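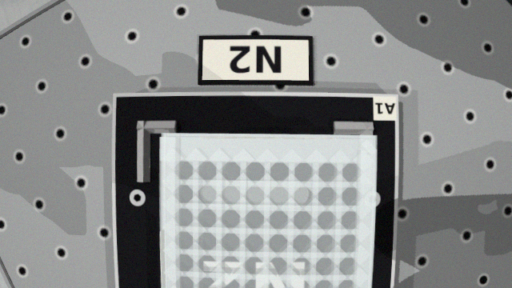

Plate Handling Cell: My Project Report
Kiều Mạc, December 18, 2023

So my job on Irska was the setup of the simulated cell, meaning two arms, one table and one very fussy plate. Khalil Akl built the first version back in August and left me his notes (thank you, Khalil!!). I started with the holder positions, and that ate up way more of the semester than I'd planned.

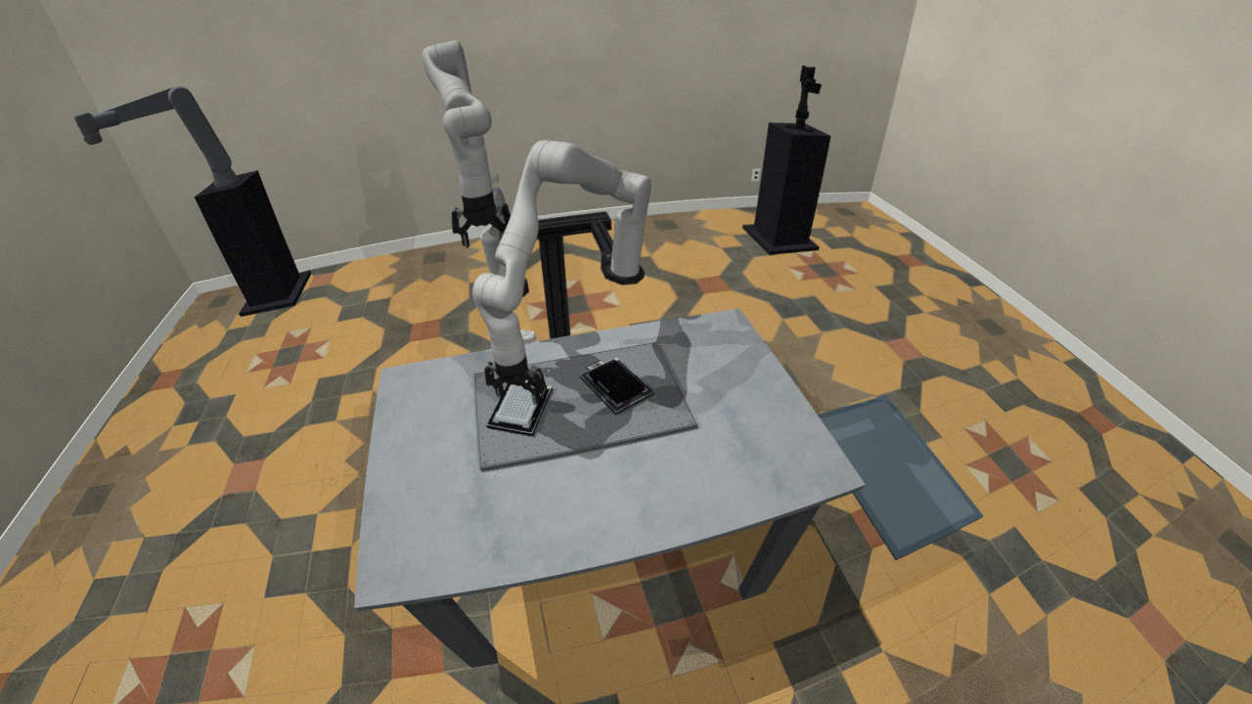
Grip calibration came next. I ran 200 trial picks with the old numbers and the fingers kept closing too high on the plate, so I lowered the approach and did 800 more. I wanted the gripper to come down from above and take the plate by its edges while the other arm stayed up and out of the way with its fingers open, and that's the pose I saved as our starting check. Hala Hourani made me write it down in the setup sheet, and she was right, I'd already lost it once.

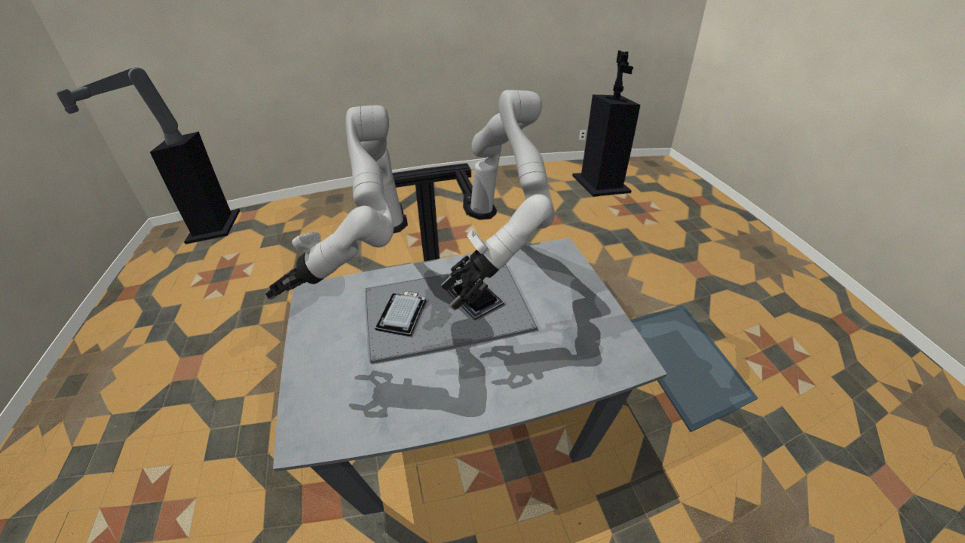
Figure 3. Left arm near the back corner, right arm over the right-hand holder, plate in the left one.

After that I got to the boring part, which I kind of loved: upkeep. Every time someone moves an arm base, the holder offsets have to be redone, and I wrote a little script for it called Priltdale.

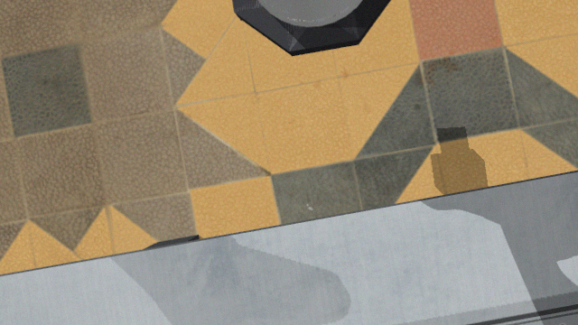
It reads the old offsets, runs the reach test and prints whatever is off. Some 3,000 checks later I trust it for the left holder. The right one still drifts after a reset, and Tarek Sabbagh is taking that over next term with my notes.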